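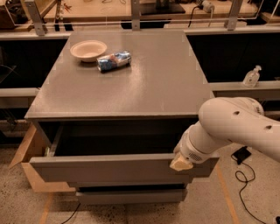 Two-drawer cabinet with the upper drawer partway open, workshop floor.

The fitter who looks after storage at the Brophy workshop in Plundport starts with the drawers. "People look at the top," he says. "The top only gets scratched. The runners carry the load."

The low grey cabinets are a Liduvham design, 800 mm wide. Each has two drawers under a flat top with a thin beveled front edge. He bought them used and replaced every runner before they went on the floor. The corners of the tops already show wear, and he has left them alone.

Asked what fails first, he names the rear stops. "A drawer gets pulled hard, the stop bends, and after that the front no longer closes square. You see it as a gap on one side." His check is to open the drawer to 90 percent of its travel and push it in from one corner. If it binds, the runner comes out. He logs each repair by number; the latest entry, from October, is 2885.

Loading is the other subject he returns to. Heavy items go in the lower drawer, and only one drawer is opened at a time. The tops are meant to stay clear – a rule with limited success, given the paper bowl and the crushed can on this one. "Cans go in the bin. I have said it 1000 times."

He uses Primier grease on the runners, a thin film wiped off after an hour. Too much collects sawdust. Asked whether he would buy the same cabinets again, he says yes, but with full-extension runners in the upper drawer.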